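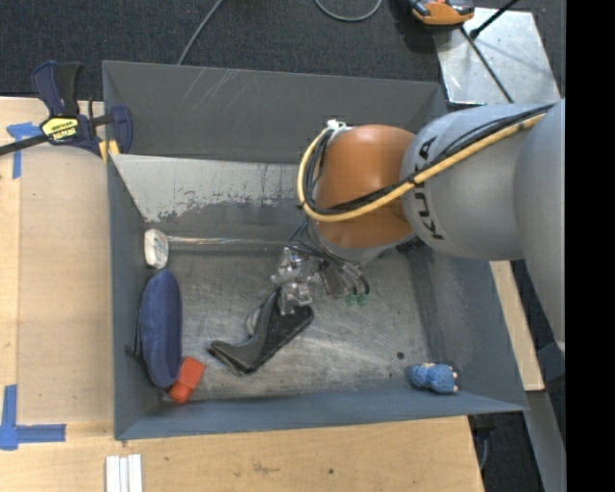
Repainting the inside of a steel parts bin

Last updated 2022-02-16 by Jeferson Mendonça

Painted steel bins lose their coating from the inside. Castings and fasteners slide down the sloping walls and scour the floor, and once the paint is broken it lifts from the edges of each bare area. A full repaint takes two working days, most of it waiting. The method below is for mild steel bins with a solvent-based alkyd or a two-pack epoxy finish. It is not suitable for powder-coated or galvanised bins, which need a different primer.

What you need

Degreaser, the water-based kind
Flap discs, 80 grit, and abrasive sheets, 120 and 240 grit
Scraper with a stiff blade
Lint-free cloths
Zinc phosphate primer
Two-pack epoxy topcoat
Short-pile rollers and a 50 mm brush
Masking tape
Respirator with organic vapour and particle filters, nitrile gloves, eye protection

We use Kasora primer and Stimero topcoat, and the timings given are for those two. If you use another make, follow the data sheet and ignore ours. Do not mix makes between primer and topcoat unless the supplier confirms in writing that they are compatible.

Step 1. Empty and degrease

Remove all parts and loose swarf. Vacuum the corners. Apply degreaser at the dilution on the label, leave it for 20 minutes, then scrub and rinse. Repeat if water still beads on the surface. Degreasing comes before any sanding, as abrasives push oil into the scratches and the primer will then fail in lines.

Dry the bin fully. Seams hold water for longer than the open panels do, so blow them out with dry air or leave the bin overnight in a heated room.

Step 2. Remove loose paint

Work the scraper under every ragged edge until it stops lifting paint. Sound paint can stay. To check whether it is sound, score a small cross through it, press tape over the cross and pull sharply. If flakes come away with the tape, take that whole panel back to metal.

Old bins may carry lead-based paint. Use a test kit before sanding anything of unknown age. If the result is positive, stop and send the bin out for stripping.

Step 3. Key the surface

Use the flap disc on bare metal and rust, keeping it flat and moving. Feather the edges of the remaining paint with 120 grit until no step can be felt with a fingertip, then go over the rest with 240 grit until the gloss has gone. Swirl marks from the disc do not matter under primer. Deep gouges do – fill them with a metal-loaded epoxy filler and sand flush.

Wipe down with solvent and a clean cloth. Prime within four hours.

Step 4. Prime

Brush the seams and corners first, then roll the panels. Aim for a dry film of 70 microns on bare steel, with a light overlap onto the old paint. Check with a wet film comb as you go. Leave overnight at room temperature.

Step 5. Topcoat

Mix the two parts by weight, not by eye. The Stimero 900 g kit covers the inside of one standard Allwood bin in two coats, with a little left over for the rim. Pot life is short, so mix half the kit for each coat.

Apply the first coat to the walls and then the floor. Apply the second once the first is touch dry and before it has fully hardened; after that it must be sanded again.

Step 6. Cure

The coating can be handled the next day, but it does not reach full hardness for 192 hours. Loading the bin early leaves dents in the film that later turn into chips. Mark the bin with the date it may go back into use.

Floors

A floor that takes dropped parts will wear bright again whatever is put on it. There are two choices. Leave the floor as bare steel and wipe it with a thin rust inhibitor every month, or paint it and lay a loose rubber mat on top. We fit Myung matting, cut 5 mm short on each side so that it can be lifted for cleaning.

Faults

Fish eyes in the wet film: oil or silicone on the surface. Let it cure, sand back and degrease again.
Topcoat wrinkles: the old paint was a soft alkyd. Strip the panel.
Topcoat stays soft: wrong mixing ratio or a cold room. Warm the bin for a day. If it is still soft, remove the coat.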